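Cell 2 at Rokell – setting up the arm

Notes from the bench, kept by Jui-lin Tsai. The cell was moved to the Stornuvar building in November and has had the same routine since.

Base and cables
Four bolts, checked every 33 days. Leave slack in the cables behind the base – the arm pulls on them at full reach.

Gripper over the tray
Fingertip down near the tray floor, between checks of the taught height. The marker on the front of the tray has to stay clean.

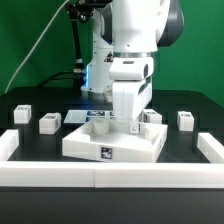 Rails
Wipe down, then push each one back against its stop.

Related
Skumorar gripper: changing fingertips
Hsu tray, part 608
Cell 1 service log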